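Sorting the big-brick bin, 1/4
Work surface: the marble-pattern table. Polished, so it glares under the ceiling light, but bricks slide well and crumbs show up.

2/4
First handful out of the Makowska bin. Light blue 2x4, yellow 2x2, green 2x2, plus one orange half-cylinder with a red asterisk on the flat face. The half-cylinder goes in the odd-shapes box. 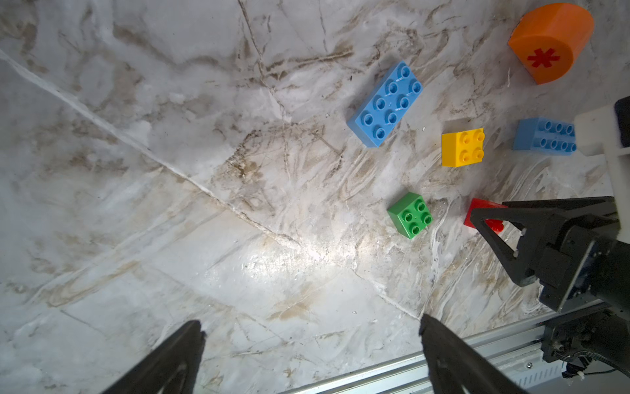
3/4
Sort by footprint first, color second. Color first took me 20 minutes in June, footprint first took 12.

4/4
Wash before storage: lukewarm water, mild soap, dry studs down on a towel.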